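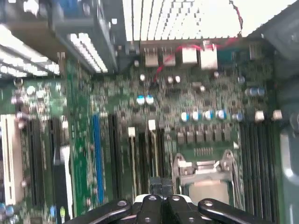
Noura Matar wrote in that she would always take the memory out before touching anything near the socket, and that she has bent enough pins over the years to be stubborn on the point. Several other readers said much the same after our last page on old desktops, so this gallery sticks to the board, the memory and the bench. The board in these pictures is green and busy, with a row of blue-and-white capacitors above the processor socket and the memory slots off to one side of it.

## Inside an old tower

The computer is a black desktop tower of the kind that used to sit under every desk in the Jindska office. We bought 14 of them when the office closed and have been working through them in the evenings. Most will be stripped for parts. The ones that still start get more memory, a clean install and a new home through the Pundunow swap table in May.

Memory is the cheapest thing to change on a machine this age. A module goes in one way only. There is a notch in the edge with the gold contacts, and it has to line up with the key in the slot. Open the clips at the ends, set the module straight, and press until the clips close. If it will not go down, take it out and turn it around.

With the tower on its side and the panel off, there is plenty of room to get a memory module over the board. The processor sits in its metal bracket near the middle, with the memory slots below it and a black graphics card further down.

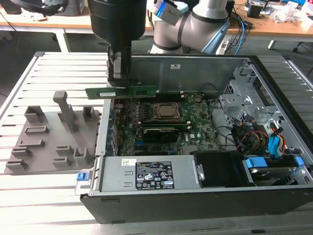 **Text: Tyra Backlund** | Workshop pages | 05/01/2024

The power supply is the silver unit with the black label. Unplug it at the wall before you start, then hold the power button in for a few seconds. The red, yellow, black and orange cables bundle up by the drive cage and can be left plugged in for a memory swap, as long as they are not lying across the slots.

The hard drive is in the lower corner, on light blue plastic rails. Drives in this batch are tested separately. Any drive with more than 20 bad sectors is wiped and goes to recycling.

We keep a paper sheet for each tower. It lists the memory found inside, the memory fitted and the result of the overnight test. Nathalie Gill types the sheets up at the end of the month, so please write clearly and put the sheet back inside the case when you are done.

Behind the bench it is all aluminum profile, set upright, with two bars running across the top and a gray plastic board mounted in front. The grooves between the profiles collect dust, so wipe them down when you do the bench.

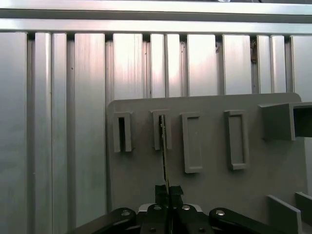
## Parts we are looking for

- Matched pairs of desktop memory, any size. Tape the two modules of a pair together in one bag.
- Drive rails. We are short 3 sets.
- SATA cables with both plugs in good shape.
- Case screws, mixed is fine.

Leave parts in the gray tray by the door with your name on them. Questions about the swap table go to Nizar Ghanem.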